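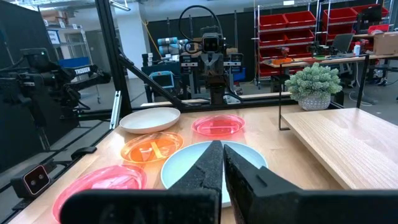 Figure 2. Plates on a light wooden tabletop.

4.2 Attendance and the rivalry premium

Club cricket in Mulness draws modest crowds, except when Zemthorpe visits, at which point the whole town remembers it has always loved the game. Gate records for the April derby show 873 paying spectators, against 300 for the fixture a week earlier. Onishi's model attributes most of the gap to rivalry. Weather explains very little, and the standard of batting, to the evident disappointment of the batters, explains none. Removing the derby flattens the season's curve almost entirely. We retained it, having found no defensible grounds for excluding the only match anyone in our survey could describe. Members' guests were not recorded at either ground.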